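4. Checking a two-arm job in the simulator

Read this section before you run any job on the real cell. It is written for operators of the Jarkis packing line who moved from hand lifting to the Cetell two-arm station in October. You do not need programming knowledge.

What changes for you

Before, two persons lifted each long block to the bench. Now the arms handle the block, and the operator prepares, checks and approves the job. The operator also has the right to refuse a job. A refused job goes back to Wycliffe Rashidi in planning, and the shift target is corrected for the lost time.

4.1 Open the job

1. Log in at the Zallow terminal with your own card. Do not use the card of a colleague.
2. Choose Jobs, then Simulator, and enter job number 816.
3. Wait until the table, the block and both arms are displayed.
4. Compare the block with your work order. It must lie flat, with the long side pointing away from the front edge of the table.

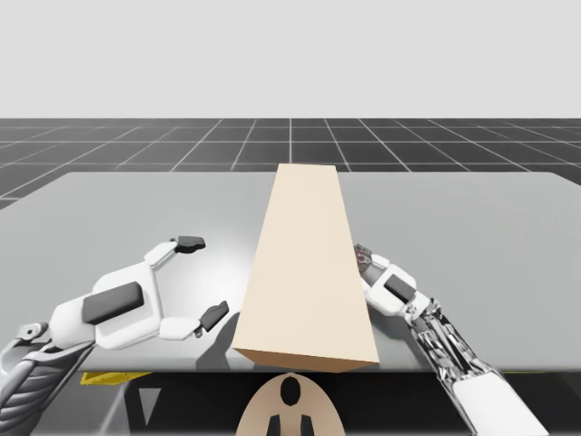

Figure 7. Job 816 in the simulator, block lying between the left and right arms.

Note: In this job the near end of the block is at the front edge of the table or a little over it. Do not correct this position on the screen.

4.2 Check the arms

5. Look at the left gripper first. The two fingers must be open and point toward the block.
6. Look at the right arm. It comes in diagonally and its tip is close to the right side of the block. The fingers are difficult to see from this view, so do not approve the right grip from the picture only. Open the Contact page and read the value there.
7. If the Contact page shows code 599, stop the job and call Asuka Sekiguchi.

CAUTION: The simulator does not know where people are standing. Before you go from simulator to real cell, walk to the gate and look inside with your own eyes.

4.3 Approve or refuse

8. Confirm once more that there is no other loose object on the table.

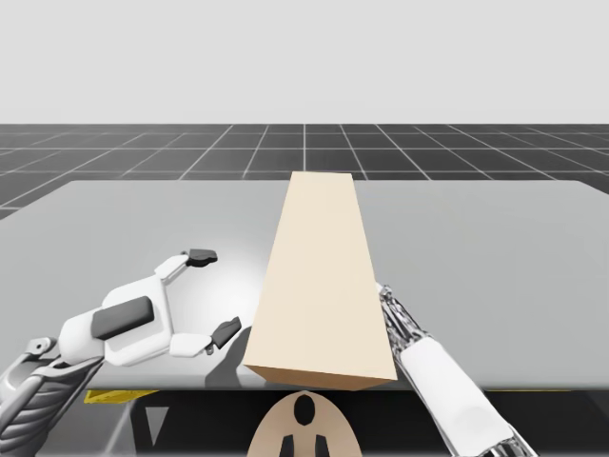 Figure 8. View for the last check, with the left gripper beside the block.

9. Press Approve or Refuse. If you refuse, write the reason in a few words. "I am not sure" is accepted as a reason.
10. Sign the paper sheet at the gate. The Ogbonna maintenance team collects it at the end of the shift.

Note: The screen check must not be done by one person for the full shift. Change places after 14 jobs. Former lifting staff keep their pay grade when they work at the terminal, and the training hours are counted as working hours.

If the display freezes, do not press Approve. Log out, log in again and start from step 2.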